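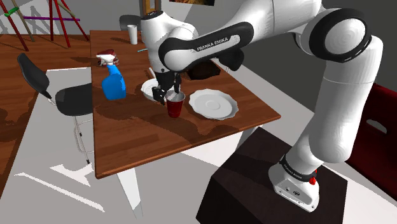
Jobs > Apps > Android testers wanted

June 14, 2018
3 min read

Hello! I'm Farah, I run the Android side of things at Wanell, and I'm after people who still use old phones. Not for a museum. I want you to test our notes and reminders app, Porel, before the next version goes out to everybody.

A bit of background. Porel began as a shopping list I wrote for myself, and then it grew reminders, and then shared lists, and by last December it had got rather heavy. The version before this one was small and quick and people loved it (they still write and tell me so, at length). The new one does a lot more but it can be sluggish on a phone that's a few years old, and I've had a pile of emails from people who went back to the old install file and stayed there. Fair enough! I'd still like to win you back, so I'm putting together a test group of 12.

What you'd be doing: you install the test version alongside the one you've got, use it for your ordinary lists and reminders, and fill in a short form whenever something annoys you. Slow to open, reminder went off late, widget vanished after a restart, text too small to read on the bus, all of that. I'd like you to stick with it for three weeks if you can. Most people will spend a few minutes a day on it, plus one phone call with me at the end, which I promise to keep under an hour (I do talk, so hold me to it).

Who I'm looking for: anyone over 18, living in the UK, with an Android phone they use every day. Older and cheaper handsets are very welcome, and so are phones with hardly any storage left. You don't need to know anything about coding. I'd love at least a couple of people who use a screen reader, and somebody who shares lists with a big family, as the syncing is where it goes wrong most often. If you've removed Porel in a huff at some point, please do apply and tell me what did it.

If you've only got a tablet, sorry, not this time. The tablet layout is being done separately by Peixoto and they'll be asking for their own testers later on.

You'll be paid £109 for the full three weeks, by bank transfer once we've had our call. If you need to drop out halfway, let me know and we'll pay you for the weeks you've done. You also get the paid version of Porel for good, on any phone you own.

About your data: the test version sends us crash reports and how long each screen takes to load. It doesn't send what's in your lists. The reports are kept by Randetti, who look after our servers, and they get deleted when the test is over. You can ask for yours to go sooner.

To apply, send me an email with your phone's make and model, which version of Android it's on (it's in Settings, under About phone) and a few lines on what you use lists or reminders for. No CV, please. We had about 800 replies to our last call, so if you don't hear back within a fortnight I've filled the places, but I'll keep your details for the next round unless you'd like them removed.

Questions are fine too, same address, and put "old phone" in the subject line so I spot it.

Farah Santoso
Wanell

Contact | © 2018 Wanell | Back to top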